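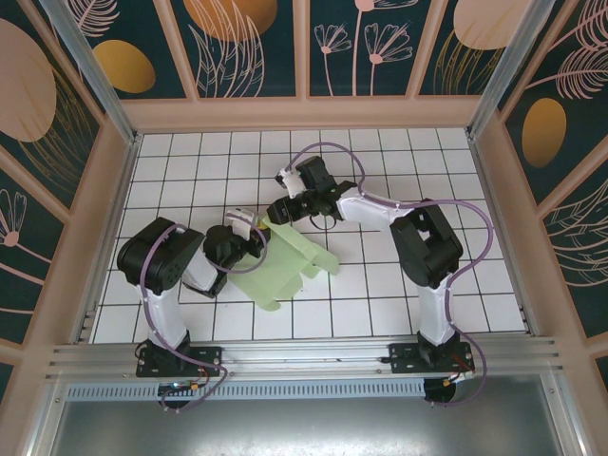 *Item 2: the pale green cloth on the white tile top, patterned walls behind.*

**Ayaaba display room, minutes, Dec 3, 2023**

Apologies: none. October minutes agreed, with the spelling of Draltau fixed.

1. **Wall panels.** Teal with the pink botanical print stays. One member still finds it too dark for showing fabric and asked for that to be written down.
2. **Green cloth.** Cunitz calls it "crease-shy." The meeting was not persuaded, given how crumpled it looks on the tiles. No order until a washed sample arrives.
3. **Tiles.** Bindia quoted 1,314 for regrouting. The dark lines look even enough to most of us. Quote declined, 4 votes to 2.
4. **Folding guide.** Draft runs to 6 pages. Too long for a cloth. Send back.

Next meeting: date to be set once Cunitz replies.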